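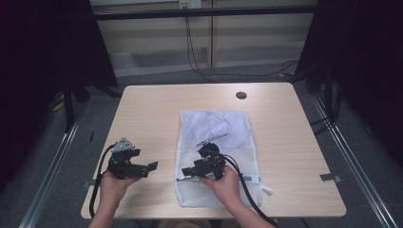 White mesh laundry bag, zipper end toward the viewer

Salt in a drilled well downhill from a town road: how do I tell where it comes from?

Posted in Water and Soil by Tamara Lazăr

Our house is on the low side of Flilside Road in Munau. The well is drilled, 63 feet deep, with steel casing that ends a little above grade. Depth to bedrock is not on the copy of the log I have. The pump and pressure tank were replaced by the previous owner.

In March the water started to taste flat and slightly salty. I borrowed a conductivity meter and took readings at the kitchen cold tap, at the outdoor spigot, and in the roadside ditch where it passes the driveway. The ditch read 2000 microsiemens per centimeter. The kitchen tap was well under that but higher than the spigot, which confuses me because both are fed by the same well. The brook that feeds the Coman, sampled upstream of the road, was low.

Things that may matter:

The town salts this stretch heavily because of the grade. The snow bank from the plow sits on our side and melts toward the well.

We have a water softener in the basement. It discharges its backwash to the septic system. The leach field is on the opposite side of the house from the road, at close to the same elevation as the well.

There are 4 houses on this side of the road. The neighbor immediately uphill says her water is fine, but she has not tested it. The other two I have not asked.

I sent one sample to a lab in Plelulport for the basic package, and it came back with sodium and chloride both flagged high. Nitrate was low. Bacteria absent. The lab wrote "elevated, source undetermined" and nothing else.

What I would like to know is whether there is a test that separates road salt from softener brine, and whether the Munau highway department will act on a homeowner's results or wants its own. I am not trying to start a fight with the town. I also do not want to pay for a new well if the problem is my own softener.

Nerea Echevarría
Reply marked helpful by the poster

Start with the kitchen tap and the spigot. A higher reading at the kitchen usually means something between the two is adding ions. On many installations the outdoor spigots are plumbed ahead of the softener and the kitchen is behind it. Softening exchanges calcium and magnesium for sodium, so sodium goes up while chloride should stay the same. If chloride is higher at the kitchen than at the spigot, the softener may not be rinsing fully after regeneration, and brine is getting into the house line. A stuck valve or a short rinse cycle will do that.

So the first step costs very little:

Find out where your lab sample was drawn. If it came from the kitchen tap, the sodium result describes softened water and says nothing useful about the aquifer.

Put the softener in bypass. Run a cold tap until the pump has cycled at least twice, then read conductivity again at both points. They should agree closely. If they do not, the meter needs calibration or the plumbing is not what you think it is.

Collect 2 raw samples ahead of the softener, at the tap by the pressure tank if there is one. Take one now and one in late summer. Use bottles from the lab and follow their holding times.

On separating the sources: road salt and softener salt are both sodium chloride for the most part, and a basic package cannot tell them apart. Ask for bromide with a low detection limit and have them calculate the chloride to bromide ratio. A high ratio points to halite, meaning some kind of salt product. A low one points toward seawater or certain formation brines. It will not cleanly split road salt from softener salt, because both are commonly mined from similar deposits. Septic effluent tends to bring other things along with the chloride, such as nitrate and boron. Your low nitrate leans away from the leach field, although nitrate can be lost in wet soils with little oxygen, so I would not rest the case on it.

Timing is the better evidence. Keep a log of raw water conductivity once a week, same tap, same run time, with a note of rain and thaw. A shallow pathway along the casing shows up as a jump after a thaw and a decline after that. A softener discharging to the septic system all year gives a flatter line. Salt that has already moved into the bedrock fractures can also give a flat line – in that case the log will not settle it, and you would want readings from the neighbors' wells.

Look at the wellhead too. Check the cap gasket, and check whether the ground slopes toward the casing. Meltwater ponding against it is worth fixing whatever the source is. Any regrading should keep the casing top above the finished surface.

If anyone in the house is on a sodium-restricted diet, give the raw and softened results to their doctor before you sort out the rest.

plowline

Highway department will want it in writing. Ask for the salt complaint form at the town office, some towns have one and some don't. We did it two winters ago in Plelulport and they came out and took their own sample, wouldn't use ours. Took until fall to hear back. They did move the snow bank to the other side.

Just get rid of the softener, it's the softener nine times out of ten.

Tamara Lazăr

Checked the plumbing Tuesday. The spigot tees off before the softener and the lab sample was from the kitchen, so that result is softened water. In bypass the two taps now read the same, at the lower value. That value is still above the brook.

The well cap has a cracked gasket on the side facing the road. I have ordered one and asked the lab for bottles with bromide added to the list. I left a message at the highway office and will start the weekly log at the pressure tank drain.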